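Home | Tickets | Knowledge base | My account | Sign out

Ticket 1364: Monthly totals wrong after Falumen update
Opened June 2026 by Felicja Ostrowski, Wistthorpe
Assigned to: Konrad Brzozowska, Bomness support
Status: Open (reopened by customer)

Problem as reported

Since the update, the monthly expense export from Falumen doesn't match what the screen shows. The screen total is right. I added it up by hand. The exported file is short, and it is short by a different amount each time I run it. I was told by the chat window that this is "usually a rounding setting." I don't see how rounding loses whole rows.

I use the desktop version, on the computer in the corner of our office, with the standard export to spreadsheet. No add-ons. I have restarted it. Please don't ask me to restart it.

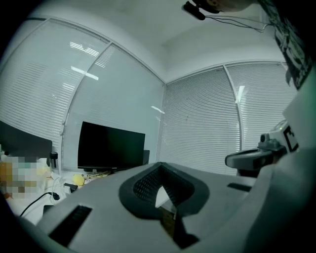 First reply (Konrad)

Thanks for the detail, Felicja. I agree rounding wouldn't drop rows, and I've asked for that canned answer to be looked at. Three things to try, and please tell me the result of each one separately:

1. Export a single week in place of the whole month.
2. Export the whole month with the "Group by supplier" box cleared.
3. Export the whole month to CSV.

Customer reply

Done, though I have doubts about all three.

1. Single week: correct. Every row there.
2. Whole month, box cleared: short again. So much for grouping.
3. CSV: short again, and it stops at the same row as number 2. When I put the box back on, it stops somewhere else.

The row count in both short files is 1000 exactly, not counting the header. That looks like a limit to me. The release notes say the old limit was "removed." Was it removed or was it moved?

Second reply (Konrad)

It does look like a limit. I can't yet say where it comes from. The export screen has no cap in this version, but a saved template from an older version might still carry one. Phan, the template tool, keeps its own settings and the update doesn't touch them. Could you make a new blank template in Phan, name it anything, and run the same month through it?

On the totals changing between runs: the export takes rows in whatever order the list is sorted. Change the sort and a different set gets left off the end. That would explain the different amounts without any second fault.

Customer reply

Fine, I accept the sorting part. I sorted by date both times and got the same total twice, so that holds up.

The new template gave me 41 more rows, and the total now matches the screen. I am pleased but not convinced. Last November a template fix from your side also worked, for one month. I had to redo 20 supplier statements when it came back, and the ticket had been closed by then.
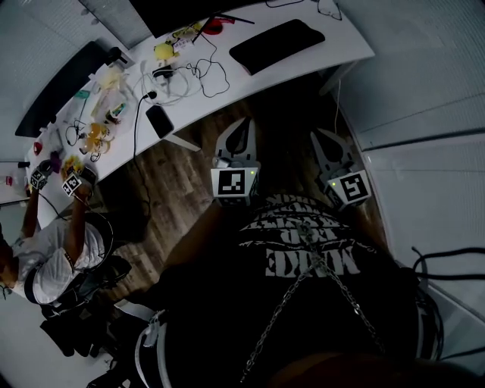 Office desk, seen from above.

Third reply (Konrad)

Fair point. I read the November ticket and the fix there was to edit the old template, which got overwritten at the next sync. A new template shouldn't be affected, but I haven't tested that across a sync and won't claim it. I'd suggest deleting the old template so it can't be picked by mistake.

I've also reported that Falumen gives no warning when a template cuts rows off. No date for a fix.

Customer reply

Old template deleted. Screenshots of the two totals are saved on my side. Please leave this open until I have run next month's export after a sync. If it gets closed automatically I will reopen it again.

Internal status changed: Waiting on customer, auto-close off.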